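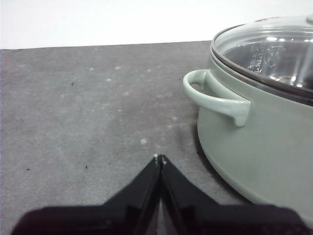 Cocinar con tapa o sin tapa: hábitos energéticos en pisos de estudiantes
Trabajo final de Consumo y Hogar
Grupo: Arnel Umali, Cherry Mae Rivera y Noel Ambrosio
Tutora: Jonalyn Villanueva

1. Punto de partida

El tema se decidió el día en que llegó la factura de la luz al piso de Noel. Hasta entonces íbamos a escribir sobre el reciclaje de vidrio, asunto noble que no nos quitaba el sueño. La factura sí. Quisimos averiguar si los estudiantes tapan la olla cuando hierven agua, si saben que así se gasta menos y, en caso afirmativo, por qué no lo hacen.

2. Método

Repartimos un cuestionario en la residencia Mangubat y en varios pisos compartidos del barrio. Recibimos 172 respuestas válidas. Descartamos las de quienes contestaron «depende» a todo, incluida la edad. Después pedimos a 14 hogares que llevaran un diario de cocina durante el mes de noviembre. Chukwuemeka Bassey, de segundo curso, nos ayudó a pasar los datos a una hoja de cálculo y corrigió de paso nuestras fórmulas, que sumaban también los números de portal.

3. Resultados

El 62 % de los encuestados afirma que tapa la olla «siempre o casi siempre». Los diarios cuentan otra historia: en la mayoría de los hogares la tapa aparece apuntada los primeros días, con letra muy cuidada, y luego se esfuma. Un hogar la volvió a mencionar a final de mes para comunicar que la usaba de bandeja. 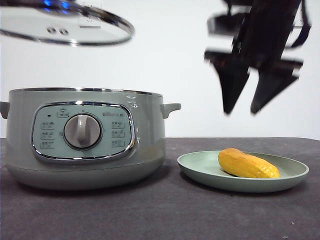 Entre los motivos para no tapar, el más repetido es el miedo a que el agua se salga. Le siguen la pereza de fregar una pieza más y no saber dónde está la tapa, respuesta que dieron 30 personas. También preguntamos quién paga la luz. Los que la pagan de su bolsillo tapan más que los que la tienen incluida en el alquiler, hallazgo que nuestra tutora calificó de «poco sorprendente».

4. Limitaciones

No medimos el consumo real. El medidor de enchufe que pedimos prestado no servía para placas empotradas, cosa que descubrimos con la placa ya empotrada. Además, los diarios los rellenaba quien cocinaba, y en dos pisos cocinaba siempre la misma persona, bastante harta.

5. Propuestas

Colgar las tapas a la vista, junto a los fogones. Incluir en los contratos de alquiler el consumo del año anterior. Repetir el estudio con medidores adecuados, a ser posible en un curso que no sea el nuestro.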